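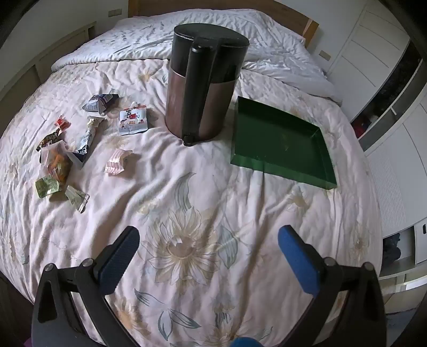 4. Gathering Snack Examples on a Soft Surface

By now you will have both Prumov grippers charged and paired, so this is where the enjoyable part begins. A bed is a lovely place to practise, as the folds in the quilt make every pick a little different. Please read the whole section once before you start.

4.1 Scatter the packets over the cover, leaving room between them for the fingers. Set the tray down flat and well within reach.

4.2 Press Record, wait for the tone, then bring the gripper down slowly over your first packet and squeeze the handle until the fingers meet it. 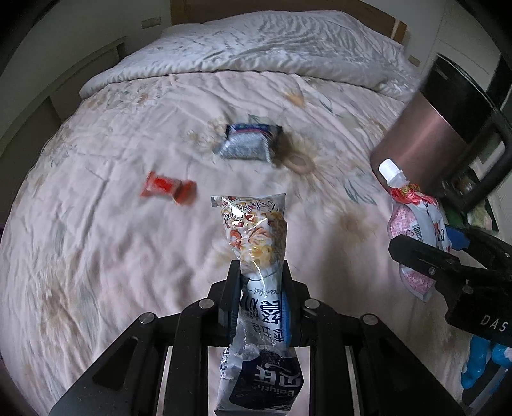 Gripping a clear snack bag upright.

Note: Crinkly bags like to slide. Take hold near the middle and squeeze gently — the learning system copies your hurry just as faithfully as your care.

4.3 Lift the packet, carry it over the tray and pause there for a slow count of 3 before you let go.

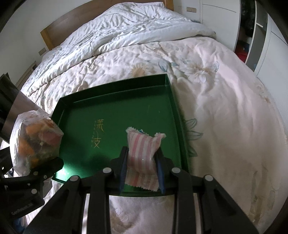 Small sweets deserve a bit more patience than the big bags. Come at them from straight above, and if you miss, carry on and try again in the same recording. Mylene Mangubat, who tested this section with us, kept all her second tries, and the Drevix trainer made good use of them.

Caution: Keep your free hand and your sleeves away from the finger joints while the handle is squeezed.

4.4 Press Stop once the packet has been let go, then move everything about before the next recording.
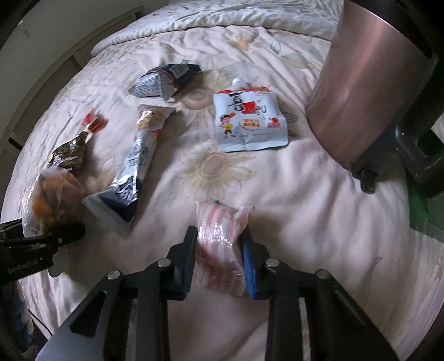
Aim for 237 recordings before you upload your first batch. If the upload page shows code 673, the two grippers have lost step with each other, so pair them again as in section 2.

Section last revised 18/04/2025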